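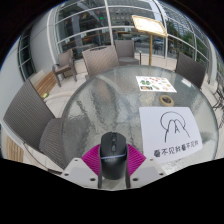

JUSDALE, November: Rurance is opening its back patio to anyone who needs a place to work

Hi, it's us at Rurance, the little coffee and lunch place on the Cheon side of Jusdale, and we have news we've been sitting on for months. Starting this month our patio is open all day as an outdoor workspace, and you don't have to buy a membership or sign up for anything. Just come in, order what you like and stay!

I've run this place for five years, and every single fall I watched people pack up their laptops at lunchtime to make room for the sandwich crowd. I hated it. So when the lot behind us came up for rent, I grabbed it (and then lost a fair amount of sleep over the lease).

The patio is 400 square feet, with a roof over half of it, heaters for the cold mornings and power outlets along the back wall. Our friends at Dalerico, the hardware store next door, ran the wiring and talked me out of a fountain, which I'm still a tiny bit sad about. The Wi-Fi reaches all the way to the fence now. I've tested it in a coat.

We open at 7 in the morning. The kitchen stops serving at 4, but coffee and cake keep going until we close at 5. Refills on drip coffee are $2, all day, in your own cup or ours. Phone calls are fine out there, though please take the long ones over by the gate. Dogs are welcome on a leash, and there's a water bowl by the step.

If you have a study group or a small team and want to sit together, tell us at the counter the day before and we'll hold a spot for you. It doesn't cost extra.

Local papers and newsletters are welcome to stop by, look around and ask me anything. The morning is best, before the lunch orders start coming in.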